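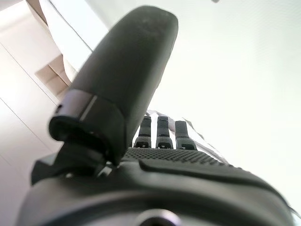 Maintained by Nantana Saithong, Melport. Last edited 10/01/2026.

Hevley: a record of putting things away

Hevley is a written inventory of household clutter and where it ended up. It began as one kitchen drawer and got out of hand in April.

Contents

items.csv has 3,447 rows, one per object per move. A wooden spoon that went from the worktop to the drawer and back to the worktop has two rows, and in our house it has rather more than two.
places.csv has 205 places. "The chair" is a place. So is "on top of the fridge, at the back".
notes.txt is what it sounds like. Spelling varies.

Columns

item: the plain name. Mugs are mugs, whatever is printed on them.
from, to: must match a line in places.csv.
settled: yes if the thing was still there 30 days later. Expect a lot of no.

Known problems

Lids and their boxes were logged separately until version 3, so the early rows suggest a home that owned a great many lids. I have left them in. Odd socks are filed under "sock" and will not be paired by any script, though you are welcome to try.
Two of the places are the same shelf. Li and I disagree on which name is right, and both are staying until one of us moves out.
Batteries are marked "unknown" throughout. Please don't open an issue.

Use

Free to copy and alter. If you use the Sturkora labels instead of mine, rename "misc" first, as both lists have one and they overlap badly. Corrections go in notes.txt, at the bottom, with your initials.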